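Search the archives Search Go

Re: Arm stops mid-push, no error logged
Touran Mohammadi, May 18, 2024
3 replies | Share

Elis Landeg wrote:
> We had another stall on the Owen cell. The arm was pushing blocks across
> the board and quit with the tip down. No fault code and no e-stop. I
> power cycled it and it ran until lunch. Is this the same thing you saw on
> Winard? I would like to know before I open up the wrist.

Elis,

Yes, same thing, and please leave the wrist alone for now. I pulled the logs from our cell and found 21 stalls in 2,000 pushes. Every one came while the tip was in contact with a block. None came on a free move.

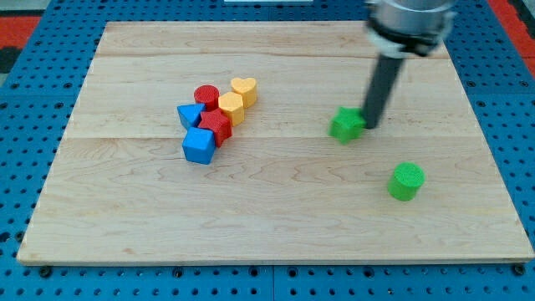 The force reading drifts upward as the arm warms up. After 30 minutes the offset is large enough that a light touch on a block trips the contact limit. The controller then holds position, which it should, but the Tresau driver drops the message and the planner keeps waiting for a reply. From the outside it looks like a dead arm. It is still powered and holding.

That last part is the safety problem. One of our people reached in to clear the blocks during a stall, the planner timed out and sent the next move, and the arm swung over his hand. He was not hurt. Until this is fixed, hit the e-stop before anyone reaches over the board, even if the arm has been still for a while.

For the drift, re-zero the sensor with the tip clear of everything. We do it between runs now and have gone 142 pushes without a stall. I don't consider that proof.

I sent the logs to Veltberg and asked for a driver patch. Can you send me yours from before the power cycle, if they were saved?

Touran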